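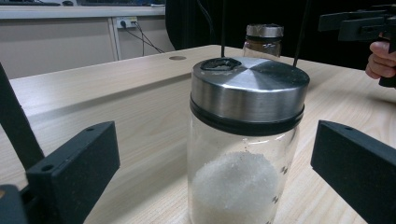 Property listings should have to say how much storage a home has, in plain numbers, the way they already give the square footage. I have been reading listings for most of my adult life, first as a renter and then as a buyer, and I can't remember one that told me where the food would go. A single glass jar with a steel lid, partly filled with salt or sugar, takes up a fair piece of a shelf, and a working kitchen has dozens of things that size. Yet the listing says "chef's kitchen" and moves on to the view.

Last November my husband and I looked at six houses in Cunatthorpe. Four of them had been redone in the past few years, and in every one of those four the pantry had been taken out to make the kitchen open to the living room. One agent, Angus Guthrie, was frank about it. He told us open rooms photograph well and closets don't, and sellers spend their money where the camera goes. I don't blame him. He is paid to sell the house. 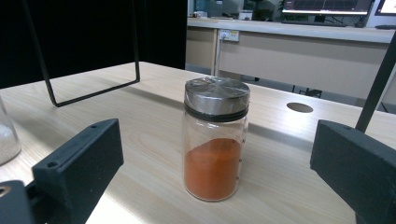 But buyers pay for it later. Friederike Albers, who sold us our place in the end, had lived there with a pantry, a linen closet and a dry cellar, and the listing mentioned none of them. It did mention the front door twice. We almost skipped the showing because the photos made the rooms look small. They are small – the closets are where the space went, and I would make that trade again.

The usual objection is that people can go and see for themselves. They can, for 20 minutes, with another couple waiting on the porch. Most of us look at the ceilings and the bathroom and forget to open a cabinet. A floor plan helps, but plenty of listings leave it out, and those that have one often don't mark the closets.

The rule I want is modest. List the closets and their depth. Give the total length of kitchen shelving. Say whether there is a cellar or an attic, and whether you can stand up in it. An agent with a tape measure could do this before lunch. A house with 1000 square feet and good closets can be easier to live in than a much bigger one without them, and a buyer should be able to find that out before driving across town.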